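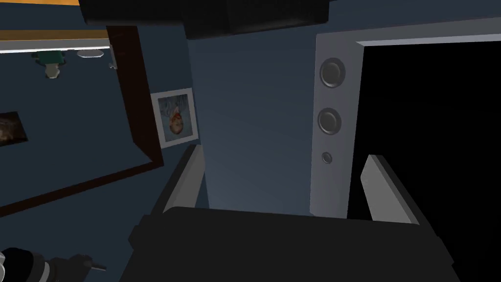 Figure 1. Rendered view from behind the open gripper, slate-blue wall beyond.

4.2 Small weddings and what gets announced

Coding followed Breathnach's earlier scheme with one change: "private" now means no public notice before the ceremony, whatever the guest count. Couples who sold pictures afterward stay in. Couples whose date leaked go to a separate column (see Table 3, still partial).

The full set is 1,879 entertainment-page items naming a celebrity marriage. Duplicates out, reprints out, 1,124 left. Of these, 17 percent first reported the wedding after it had taken place. Higher than expected. Most came from one outlet, Skusent, which runs short items and rarely names a source, so treat with care.

Three patterns. First, registry office plus a later party, by far the most common, and the party is what gets covered. Second, the ring photo, no text, posted late at night and picked up by morning. Third, a relative confirms. Salminen argues the third kind is planned more often then it looks; our interviews give him some support, but only from musicians, not actors.

Guest numbers were hard to pin down. Items say "close family" and stop there. Where a figure was given it was usually under 100, and two outlets disagreed on the same wedding more than once. We kept the lower figure. Cirker always gave the higher.

February was left out of the seasonal count becuase Valentine's Day features swamp everything else. Results with February put back are in the appendix. Same direction, weaker.

Shares 17 | Comments 0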